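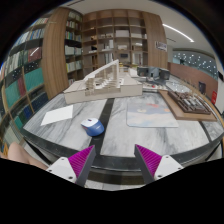

Marble table, black edge and strips.

19th September

Went through the visa filings for the outsourcing firms with Kanchan Agarwal. Zevari has 620 petitions on its list for the year and Clirkgate has 600. Dwivedi only gives a total for the whole group, so it stays out of the table for now.

Zevari's count went up by 20 between the March list and the current one. Kanchan thinks they are late entries. I have marked them in the sheet and left them in.
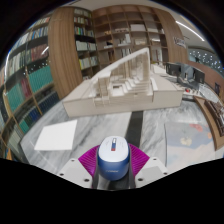 Wage levels next. Clirkgate puts over half its posts at level 2, and the job titles are too vague to check against the pay bands. Aarti Lodhi is asking their press office for the longer titles.

Gokmont says it is hiring locally in place of sending people over. No figures with the statement, so it goes in the notes column and not in the count.

To do: redo the chart with the late entries in a separate colour, send Aarti the list of job codes, ask Dwivedi again for a split by company.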